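旧鞋盒都去哪儿了：宿舍闲置鞋盒与二手鞋小调查
课程实践报告（个人完成部分）

先交代一下选题是怎么来的。学期初我们组本来想做校园快递包装，结果隔壁组抢先报了，我只好低头在屋里找灵感（真的是低头，差点踩到一个鞋盒）。我就想，大家买鞋以后，盒子到底留不留？留着干什么？转卖二手鞋的时候有没有盒子差多少？问了一圈室友，每个人说法都不一样，吵得还挺热闹，那就它了！

指导老师Ritva Niskanen听完题目只问了我一句：“你打算问谁？”我当时答不上来，回去老老实实画了一张表。最后定的办法是两条线：一条是发问卷，一条是找人面对面聊。问卷收回来289份，聊天聊了20个人，全是本校学生，所以下面的结论出了校门就别太当真。
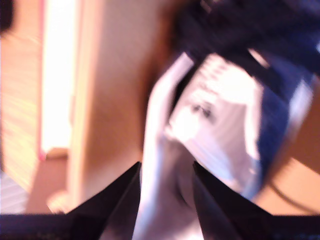 问卷我改了三稿。第一稿的问题太长，Zaid Shboul帮我试填，填到一半就开始刷手机，我就知道完了。第二稿又删过头，连“你最近一次买鞋是什么时候”都没了。第三稿才像样，手机上两分钟能填完。发放渠道主要是班群和一个叫Guser的校内二手小程序，后者的回复质量意外地高，有人在备注栏里给我写了一大段他卖鞋的血泪史，谢谢这位同学！

面聊基本都约在晚饭后。我原先准备了提纲，聊起来就顾不上了，大家一说到鞋话特别多，我只能一边点头一边狂记。有几段录音背景太吵，整理的时候反复听了好多遍，这部分花的时间比写报告还长。

先说留不留盒子。多数人会留，但理由很散：有人怕要退换，有人拿来装数据线和旧证件，还有人说“扔了可惜”，然后一直堆到搬宿舍那天。运动鞋的盒子留得最多，靴子的盒子因为太大，基本当场就扔。有一位同学床底下攒了30个空盒，她自己也说不清为什么，只说叠起来很整齐，看着舒服。
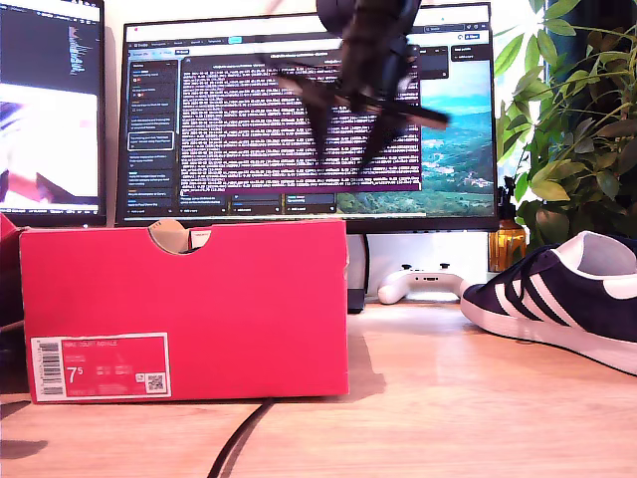
二、有盒和没盒，价钱差多少

这一块是我最想弄明白的。我在Guser上翻了翻转让帖，又去了学校后街的Mitulano，一家很小的旧鞋店。店主人很好，让我在柜台边上坐了一下午看他收鞋。他的说法是，盒子本身不值钱，但盒侧那张标签有用：款名、尺码都在上面，买的人拿来和鞋舌里的标对一对，心里踏实，还价也没那么狠。
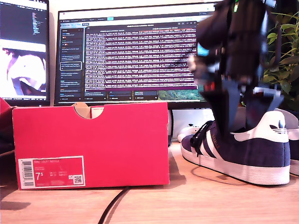

图3 红色鞋盒与一只深蓝色运动鞋

不过同学之间转手就没这么讲究了。面聊里好几个人说，同校当面交易，鞋子直接拎个袋子就来了，试着合脚就付钱。真正在意盒子的是要寄快递的人，怕压坏。我自己也试着卖了一双旧帆布鞋，没盒子，挂了一周多才有人来问，最后便宜了30块出手。这只是我一个人的经历，样本小得可怜，写进来算个花絮吧。

还有一个没料到的点是尺码。有的盒子把几种尺码写在一起，有的转让帖只抄了其中一个，又不说是哪国的码，男款女款还不一样，买家来回问，聊着聊着就散了。我建议小程序在发帖页加一个“盒标照片”的位置，这条已经写进给Guser管理员的邮件里，目前还没收到回信。

三、盒子的第二次用途

问卷最后一题是开放题，问大家用鞋盒干过什么，答案五花八门：收纳化妆品、当显示器垫高架、给猫睡（猫不领情）、做手工课的小剧场。也有不少人很干脆地写了“垃圾桶”。我们楼Etholm那一侧的回收点收纸板，可好些人不知道要先压扁，盒子鼓鼓地塞进去，没一会儿就满了。我做了张提示贴在旁边，效果还没来得及统计。
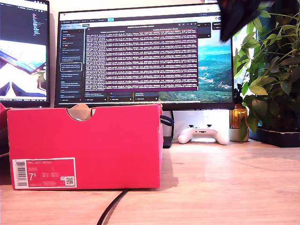 图4 桌上的鞋盒，盒侧标签可见尺码7.5

四、不足和后面想做的

问卷里女生偏多，大四的几乎没有，他们六月都在忙毕业，这个我没法补。价格部分也比较粗，我只记了挂牌价，没追到每一双的成交价，写的时候心里一直有点虚。如果下学期还能接着做，我想跟着一批鞋从挂出来记到卖掉，顺便把Pelkonen校区那边也跑一趟，听说他们每年有跳蚤市场，鞋特别多。

问卷原题和面聊记录整理在附录一和附录二，名字都隐去了。试填的三稿问卷我也留着，想看我第一稿有多啰嗦的可以找我要。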